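May, late, kettle on

Back in the gloves by 11 this morning. I say gloves. They are two handles with triggers, and a headset that smells of whoever had it last, which on the evidence was Nestor and a cheese roll. The idea is that I move my hands and Ninon moves hers, and after enough of this she is supposed to manage by herself and I can go and be useless somewhere else.

Genalyn Fajardo had written the day's list on the whiteboard in her lovely schoolteacher's hand. Clear the cabinet top. Can, sponge, bottle, into the tub, and then the same again with everything moved. She wants 2000 goes at this one before she'll let anybody train on it. I asked whether she meant between us or each and she went off to answer the phone.

The first hour was dreadful. I had forgotten how far away one's own hands feel. You reach for a thing, and there is a tiny pause, long enough to have second thoughts in, and then the arm sets off with the second thoughts included. Every wobble gets kept. Genalyn played one of mine back at half speed and you can see the exact moment I wondered if I'd locked the bike. I asked if we could bin that one and she said only failures get binned, dithering stays in, it's "natural variation". I have been called worse.

The sponge I can do. The sponge forgives everything. You come down on it from any angle, squeeze, and up it goes. I could teach sponge all day, and would, if they'd let me.

The can is another matter. An opened 7UP can looks like the easiest thing in the world until you have to close on it with no feeling in your fingers. Too soft and it slides, too hard and it dents, and then it is a dented can for the rest of the session and Nestor has to drink another one. He claims to mind this. I put three on the floor before I learned to come in low and from the side, and stop before I thought I should stop. Once I had that I got a good long run going and became unbearable.
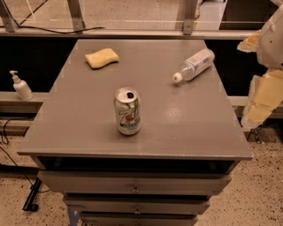

Last changed: May, 22:40

Then the bottle. Stood up, it's just a taller can. On its side it wants planning. With the cap pointing back towards you at a slant, you have to decide early which way the wrist is going to turn, and by the time you find out you chose wrong you're wound up like a telephone cord with nowhere left to twist. I did this over and over. Nestor Tolentino, watching with his feet on a chair, said to pretend I was picking up a sleeping cat. I have never picked up a cat by closing two padded fingers round its middle and I told him so. He took a turn and got it first time, the swine. Then knocked the can over with his elbow. Her elbow. You do lose track.

The padding on the gripper is getting very tatty, all torn along the edges. Genalyn says it will last the week. There's a new set coming from Fleltari, who have been sending it since before Easter. I've come to like the tatty stuff, and it has more grip than my walking boots.

Stopped for lunch. Ate soup with a spoon and caught myself pausing before each mouthful to let the arm catch up.

Afternoon was better. We swapped over every 20 goes so neither of us went cross-eyed, with the other one moving things about on the cabinet in between. Nestor is a spiteful mover. He puts the bottle right up against the can and then looks out of the window. I put his sponge on the very back edge, so we're even.

At 5 Genalyn let Ninon try it on her own, using last week's lot from Pilteo, which is what they've called the first batch, for reasons lost to me. Hands off, headset off, all of us standing back with our arms folded like parents at a swimming gala. She went for the sponge and got it, very neat. Then she went for the can, came in low from the side, and just before closing she stopped. Hung there. Did a small, pointless wiggle to the left, thought about it, and carried on.

"That's you," said Nestor.

It was, too. It's exactly what I do. I had no idea I did it until I saw it done by someone without a face. She got the can in the tub, mind. The bottle she shoved off the cabinet with great confidence, and I'm putting that one down to him.

More of the same tomorrow. Genalyn wants the drawers started as well, which means knobs, small round ones, and I don't care to think about it tonight. Wrist sore. Must remember to ring Amadi about the boiler part, and take my own wipes in for that headset.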